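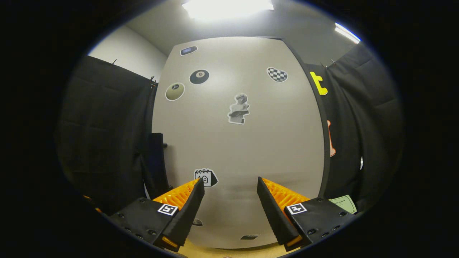
The Ferry to Itimby

The ferry to Itimby left at six in the morning, and by half past five there were already people asleep on the benches. I bought a ticket from the woman at the window. She asked if I was going for the funeral.

"Yes," I said.

"Then it's half price," she said, and gave me some of my money back.

I had not been on the island since I was nineteen. My aunt had stayed there all her life, in the yellow house above the cannery, and for most of that time she and my mother did not speak. They had fallen out over a boat. My mother said it was worth 600 and my aunt had sold it for 83, to a man from Hilau who never came back to pay even that. I heard the story so often as a child that I thought everyone's family had a boat like it.

The crossing took most of the morning. I sat inside by the heater and ate a roll with cheese. Across from me a boy was doing schoolwork on his knees, and his father kept reaching over to hold the page flat. When the engine changed its sound I went out on deck. The island was lower than I remembered. The cannery had lost its roof at one end, and the big painted word Aaltonen on the side had faded until only the first three letters were clear.

My cousin met me at the dock with the truck. She was wearing my aunt's coat.

"It was the only warm one," she said.

"It looks fine on you."

"It smells like her. I keep thinking she's in the truck."

We drove up the hill without saying much more. The road had been paved since my time, but only as far as the church, and after that it was the same ruts and the same stones.

The house was full. There were women in the kitchen I did not know, cutting bread, and men standing out by the woodpile with their hands in their pockets. Somebody gave me coffee. Somebody else told me I had my mother's forehead. I went and stood in the back room, where my aunt had kept her sewing machine, and looked at the things on the shelf – a tin of buttons, a glass bird, a radio with the back off. The calendar on the wall was still turned to November.

The service was short. The minister had come over from Mastari the night before and he had a cold. He said my aunt was a woman who kept her word, and an old man in the pew behind me said, "Most of the time," loudly enough that the minister stopped and then went on. At the grave it was windy and we could not hear much. My cousin held my arm. We each put in a handful of dirt, and it was partly frozen, so it made more noise than it should have.

Afterward, when the plates had been washed, my cousin took me up to the bedroom and pulled a box from under the bed.

"This is for your mother," she said. "She wrote it on the lid."

My mother's name was there in pencil. Inside was a stack of envelopes held with a rubber band, and the band broke when I touched it. Each envelope had a few bills in it, old ones and new ones, and a slip of paper with a year. Some years were missing. I sat on the bed and added it up, and then I added it again. It came to 517.

"What is it?" my cousin asked.

I had to work it out myself. Six hundred, less 83. She had been paying for the boat.

"Did she ever say anything to you about it?"

"She said your mother was right about the price," my cousin said. "But she said it in the middle of doing the dishes, and I didn't know what she meant."

I put the envelopes back in the box. It was getting dark by then and the men were starting their cars outside. One of them had trouble with his and the others pushed it to the top of the hill, and we watched from the window as it rolled down toward the church and caught.

I called my mother from the telephone in the hall. She had not been well enough to travel, or that was what she had told everyone. I told her who had been there and what they had served. I told her about the minister's cold. Then I told her about the box.

She was quiet for a while. I could hear her television.

"All of it?" she said.

"All of it."

"Even the first 83?"

"No. The rest."

"He never paid her that," my mother said. "So she's still short."

I said I supposed she was. My mother asked if the yellow paint was holding up, and I told her it needed doing on the side that faced the water. She said it always did. Then she asked me to put my cousin on, and I held out the phone and went to find my shoes.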